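Gripper finger swap in the sim kitchen, anyone else?

lepik_fan
Hi all! I've been comparing the Himham fingers with the Allton ones on the pot task – same arm, same controller, 200 runs each – and the Himham wins for me. Am I missing something?

Priit Sproģis
Respectfully, I'd disagree. Allton is slower to close but much kinder on thin rims, at least with my settings. What friction are you using?

lepik_fan
Just the defaults, so fair point! I come in from straight above, fingers down toward the rim,

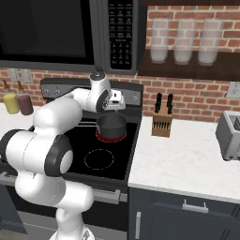

and then close in 6 small steps, with the wrist kept stiff the whole time. I'll happily rerun with your numbers if you post them.

Priit Sproģis
Will do tonight. Try a softer wrist first, though.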